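September 5, 2019

Day one of the second batch, and I am already behind on the tally sheet.

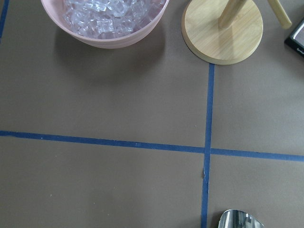 Tihomir Vukčević wants 300 good runs by the end of the batch. Good means the arm moved, a thing got picked up and set down where the card said, and the person driving didn't swear into the microphone. We have 49. He came by after lunch, looked at the number, and said that the first fifty are always the slow ones. He said the same in May about the first hundred.

I don't know what I think of this job. I write that most nights, so I suppose it is what I think. The idea at Presetix is that if I drive the arm through the same chore enough times, a little differently each time, the program will work out what the chore is. Maybe. What I saw today was me learning the chore. By the thirtieth run my hands had found a lazy path, a sort of low swing from the right, and I was taking it every time whatever the card told me. So the machine is going to get a very thorough education in how I move when I'm bored. I said so to Tihomir and he wrote "variety!!" on the whiteboard, which is how he deals with most things.

The cards are the other sore point. They are printed from a list that somebody at Maltell wrote without, I would bet, ever standing at a table. One of them says "move the object to the zone." Which object? Which zone? The blue tape is supposed to settle that, but the tape settles it for me, standing there, after a meeting about what we call each part. I called the near left one "lower left" all morning and found out at two that Colitz has been calling it "three" in their sheets. So the labels from this morning have to be gone over. I did some of that tonight and got tired of it.

And the tape wanders. I said in the spring we should draw the lines with a ruler before sticking anything down, and was told a bit of wobble is healthy, the real world wobbles. Fine. But then don't send me a note asking why the positions don't match the plan. The horizontal one slopes. Anybody can see it slopes. I left it alone on purpose because pulling it up takes the face off the brown paper, and then we'd have a new background halfway through a batch and another meeting.

The pink bowl of clear cubes is back. I had hoped we were done with it. Clear things are a misery for any camera and the wrist one is no champion to begin with, so of course they are in every third card. The argument is that hard examples are worth more than easy ones. I have asked how much more and I have not had a number. If I fumble a cube 3 times and get it on the fourth, does the program learn from the fourth, or does it learn that the proper way to get a cube is to fumble? Gashi's man on the phone said the failures get filtered out. By whom, I asked. He said by the operator. That's me. I filter them out by pressing a key, and I was pressing it late today, after my shoulder started in.

What bothers me more is the demo. They showed it last week at the big table, the arm doing its thing with the cups, and everybody clapped, me too. But it was the same cups in the same light on the same paper. I asked if we could slide the whole setup over a hand's width and go again. There was a pause and then it was time for coffee. I'm not saying it would have failed. I would have liked to see it, that's all, and I would have believed the next slide a lot more.

To be fair to them, and I should try to be, the spring batch did something I didn't expect. It picked up on the slow-down near the edge that I do without thinking. Nobody had put that on a card. I watched it ease off in just the spot where I ease off and it gave me a strange feeling, like hearing a recording of my own voice. Whether that is understanding or copying I can't tell, and I don't believe Tihomir can either, whatever he puts in the report.

He wants 70 tomorrow. With the label mess I'd call it a good day if I got half of that. I'm going to shuffle the cards before I start, and make myself come in from the left for the whole first hour, even if it's ugly.

Must bring the other shoes. That floor is murder. Also ask about the hours from May, still not on the pay slip.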